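We use cookies to remember which pages you have read. Accept | Manage settings

Why Does a Snack Come in a Box?

Grab the nearest box of snacks. Before you open it, give it a good long look! Somebody had to decide how tall it should be, where it should fold, and how it should open. Most of us rip into a box in about a second and never think about any of that. So let's slow down and find out what a snack box is up to.

What a box is for

A box has a lot of jobs. The first is keeping food from getting crushed. Think about a cracker. It's thin, it's crisp, and it snaps if you lean on it. Now imagine a truck full of crackers with no boxes at all, bumping down the highway. You'd end up with a truck full of crumbs!

A box works because of its corners. Try this: take a flat sheet of stiff paper and stand it on its edge. It flops over. Now fold it down the middle so it makes a V, and stand it up again. It stays! The fold makes the paper much harder to bend. A box has folds like that all the way around, so even thin cardboard can hold up a surprising amount of weight.

Here's an experiment we love. Fold a sheet of paper into a square tube and tape the edge. Stand it on the table and lay a paperback book on top. Then add another. Keep going until the tube gives up. Next, make a round tube and try the same books. Which one won? (Keep your toes out of the way when the books come down.)

The bag inside the box

Lots of snacks wear two coats. There's the box on the outside, and then a bag or a wrapper on the inside. Why bother with both?

Cardboard is strong, but it has tiny gaps between its fibers, and air can sneak through. Air carries water that you can't see. When a crisp snack soaks up that water, it goes soft and chewy. We call that stale. You can test it with two crackers. Leave one on a plate overnight and seal the other in a bag with the air squeezed out. In the morning, bite both and listen. A crisp cracker is LOUD.

The bag keeps the damp air out, and the box keeps the bag from getting squashed. They make a very good team.

Where does the cardboard come from?

Cardboard is made of wood fibers, and many boxes use fibers from old paper that people have recycled. At a paper mill the fibers get mixed with a huge amount of water until they look like thin gray oatmeal. The mix is spread out on a screen, the water drains away, and rollers press the sheet flat and dry it. After that it can be printed.

Then comes the clever bit. A machine cuts out the shape of the box, all in one piece, and presses lines into it where the folds will go. A flat box looks a little like a strange bird with square wings. You can see one for yourself – take an empty snack box, find the glued seam, and peel it apart gently. Open it out on the floor. How many flaps did you get? Where was the glue hiding?

At the Fellgate Box Museum in Dramthorpe there's a whole wall of boxes opened out flat like this. The wall has 302 of them, and you're allowed to guess what each one used to hold before you lift the card with the answer. Some are very hard! The one that fools nearly everybody is a long skinny shape that folds up into a pyramid.

Opening it neatly

There are lots of ways to open a box. Some have a row of little holes to tear along. Some have a tab that slips into a slot so you can close the lid again. Some snack boxes open wide at the top, so a whole group can reach in from every side of the table.
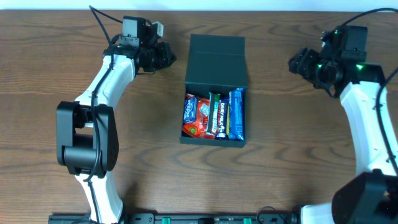 My little sister and I always turn the box so the open part faces the middle, reads a note that came to our Trirkemby mailbox in January, and then we tip everything onto a plate so it's fair. It went on to say that they save the empty boxes and have built a town out of them, with a bus station and a zoo. We want to visit that zoo!

Turning the box to face the middle is a smart idea. So is the plate. Pouring snacks out also means fewer hands go into the box, and that helps keep the ones you haven't eaten clean.

Make your own snack box

You will need:
One sheet of thin cardboard
A ruler and a pencil
Safety scissors
A glue stick

Draw a square in the middle of your cardboard. Draw another square, the same size, on each of its four sides. Now you have a fat plus sign. Add a skinny flap to both sides of the top square and both sides of the bottom square. Cut around the outside. Run the edge of your ruler along every line and fold it up, nice and sharp. Put glue on the flaps and press them inside the standing walls. Count to thirty before you let go.

That's an open box! If you want a lid, make a second one with squares just a tiny bit bigger – 2 millimeters is enough. Too big and the lid will slide around, too small and it won't go on at all. Ours took three tries.

Line it with a clean napkin and fill it with something you like. Pretzels are good. So are raisins, if you don't mind them rolling into the corners.

Words to know
Fiber: a very thin thread. Paper is made of lots of them tangled together.
Score: to press a line into cardboard so it folds in the right place.
Stale: not fresh or crisp anymore.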